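**From:** Dorian Collet
**To:** Open Day mailing list
**Subject:** Re: Questions about the assembly demonstration
**Date:** March 10, 2021

Dear members of the list,

Several of you have written with questions like those in the message quoted below. I am replying to the whole list so that everyone who plans to attend has the same information.

> Dear Mr. Collet,
>
> Thank you for the notice about the open day at the Dreltgate workshop. Our department would like to send a group of apprentices, but we need a few details before we can approve the trip.
>
> 1. Will the robot be doing real assembly work, or repeating a set path with parts that have been placed for it in advance?
> 2. Is there a limit on group size?
> 3. May visitors bring parts of their own?
> 4. We attended the December session at Stetov and could see very little from the back of the room. Has the viewing arrangement changed?
>
> With kind regards,
> Training Office, Irnerari

On the first question, the demonstration is the same gear assembly task that the workshop uses in its own trials. The parts are laid out on a cloth by a member of staff before each run, and their positions are changed between runs. The program does not hold a list of positions. It looks for each part with the wrist camera, chooses a grasp, and then moves. Visitors should expect pauses while this takes place, and they should also expect some failed attempts. The staff will let a failed attempt stand and start the next one, so that the audience sees the work as it is normally done.

Groups are limited to nine people, including the person in charge. Larger parties will be divided and given separate times. Please send the names of those attending in advance, as the front desk at Dreltgate prints the badges before the doors open.

Visitors may not place their own parts on the work surface. I know that some of you were allowed to do so at Stetov, and I understand that it made for a lively afternoon. The arm at Dreltgate is set up for one family of parts, however, and the workshop has asked that we keep to them. Anyone with a part they would like to discuss is welcome to bring it to the Hashemi table in the entrance hall, where an engineer will be glad to look at it.

The viewing arrangement has changed. The view from the wrist camera will be shown on a large screen beside the cell, with a second screen in the hall for those who are waiting. I would advise first-time visitors to watch the screen for one full run and the arm itself for the next. The fingers are narrow, and much of what matters in the approach to a gear is hard to follow from behind the barrier. 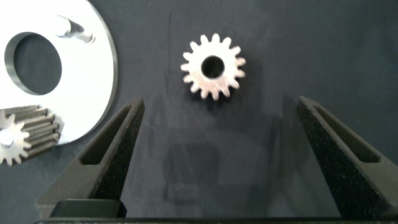
Each run will be followed by a short period for questions. The most common one at past sessions concerned the plain gears that lie flat on the cloth. A gear in that position gives the fingers only its rim to hold, and the teeth may meet the fingers differently from one attempt to the next. The staff will explain how the program chooses where to close, and they have agreed to show the grasp at reduced speed on request.

A few practical points remain. Safety glasses will be provided at the door. Photography is allowed in the hall and from behind the barrier, without flash – the light can disturb the camera. The parking area is small, and groups are asked to share vehicles where they can.

Requests for a place should be sent to me directly and not to the list. Please state whether you prefer the morning or the afternoon.

Yours sincerely,

Dorian Collet
Visits and Demonstrations, Dreltgate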